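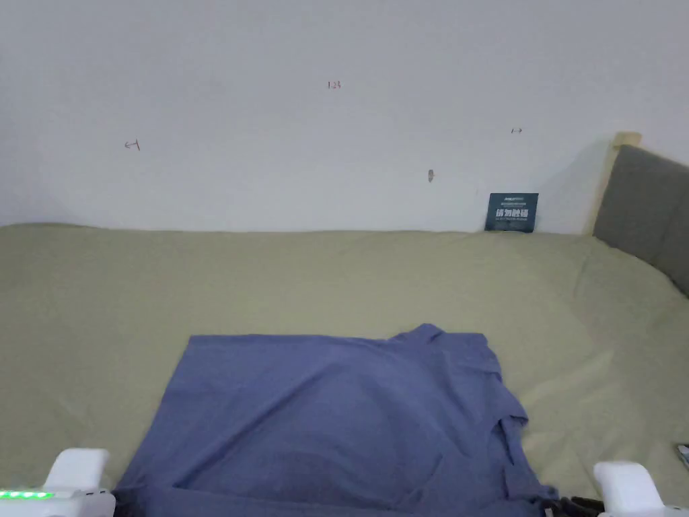
Blue shirt on the bed, laid roughly flat.

Thread: Hand-held grippers vs remote control for cloth

marlpit_7
We are collecting folding demonstrations for the Grodari arm, which has two wrists and a head camera. So far there are 401 by hand-held gripper and 48 by remote control, same fold sequence. The hand-held set trains a better policy on the first sleeve and a worse one on the hem. I would like to know if others see the same split before I spend September redoing it.

tarn_offset
Yes, on towels. Remote control forces the operator to stay within what the arm can reach. With a gripper in your hand you use your shoulder and elbow without noticing, and part of the path can't be replayed. Check how many of your hem passes fail the reach test.

marlpit_7
Ran it. Most of the hem failures are reach failures. I had been filtering on speed only.

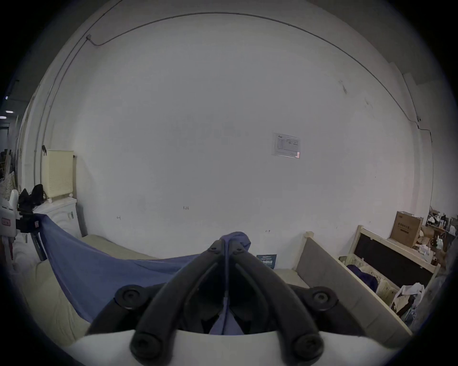 Fingertip contact is where I would look next. On thin cloth the wrist view has to show the moment the tips close, or the policy learns to close on a timer. With a fold of blue cloth pinched between the tips and a strip of it hanging down between the jaws, there is enough in view to label the grasp without help from the head camera. We lose that as soon as the operator rolls the wrist and the cloth covers both fingers. I now ask people to approach from above and keep the roll small.

quernstone
I disagree with restricting the roll. You are tidying the demonstrations to suit the labelling. We did that on the Kallstead project and got a policy which could only pick up a fold lying in one direction. Leave the roll in and label from the gripper width.

marlpit_7
Width alone doesn't separate one layer from two on this material. The difference is inside the encoder noise. If yours does, what are you using?

quernstone
Ogundipe fingers with a load cell at the root. Fair point, width alone would not do it.

tarn_offset
There is a middle way. Free roll for the approach, small roll for the last 4 cm. The operators pick it up in a morning.
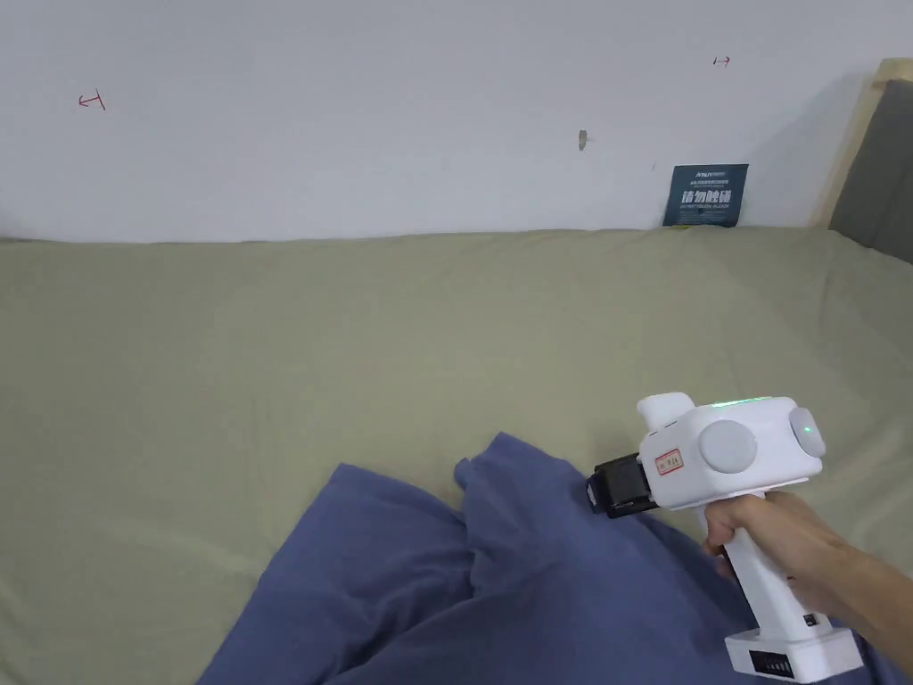 It also helps to start each take from a different crumple. If every take starts from a cloth laid out nearly flat, the policy has nothing to go on when a grasp slips and the cloth bunches. We record recovery takes separately and mix them in at a fixed share.

marlpit_7
What share?

tarn_offset
One in 4. More than that and it starts shaking out cloth that was already flat.

marlpit_7
I will try that with the free approach and rerun the reach filter before training. Remote control stays for the hem only.

Comments

lathe_and_level, 2nd February
Same result with the Galtham rig on pillowcases. Reach filter first, everything else after.

bodkin1862
Nobody has mentioned clock drift between the head and wrist cameras. Ours was bad enough to put the grasp label on the wrong frame.

sedgewick_flat
Still not convinced by hand-held for anything with a hem.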